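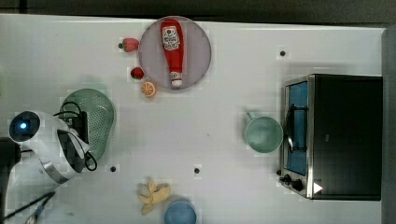

Une passoire et des aliments jouets sur une table blanche.

Visite au centre d'entraînement d'Omesden : une matinée chez les gardiennes

Par Maxine Pearce, le 18 mai 2022
14 partages | 2 commentaires

Le club d'Omesden a ouvert ses portes aux abonnés et j'ai eu la chance d'avoir une place dans le groupe du matin. Nous étions 24 personnes, avec beaucoup de parents de jeunes joueuses.

La visite a commencé par le terrain numéro 2, refait en décembre. Glenys Tautahi, l'entraîneuse des gardiennes, nous a expliqué son travail pendant 20 minutes. Elle fait répéter surtout les sorties aériennes, car l'équipe a encaissé trop de buts sur corner cette saison. Elle a été très franche sur ce sujet et j'ai apprécié cela.

On lui a demandé si le club cherche une autre gardienne pour l'été. Elle a répondu que la jeune Yousafzai reste la première remplaçante et qu'elle a fait 8 matchs avec la réserve sans se plaindre. Pour le reste, il faut demander à la direction !
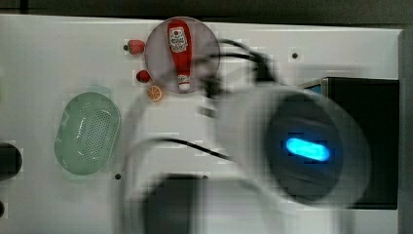 Une fraise et une bouteille de ketchup, version jouet.

Ensuite nous avons vu la salle de musculation, assez petite, puis le vestiaire, où il est interdit de prendre des photos. Le café était offert à la fin, mais il fallait attendre longtemps.

Je regrette un peu que la séance avec ballon ait été si courte. Pour venir, prenez plutôt le bus jusqu'à l'arrêt Plarkoslow, le parking est vite plein.

À lire aussi
Fedent Cup : le tirage des quarts de finale
Omesden gagne à l'extérieur
Abonnements : les tarifs de la saison prochaine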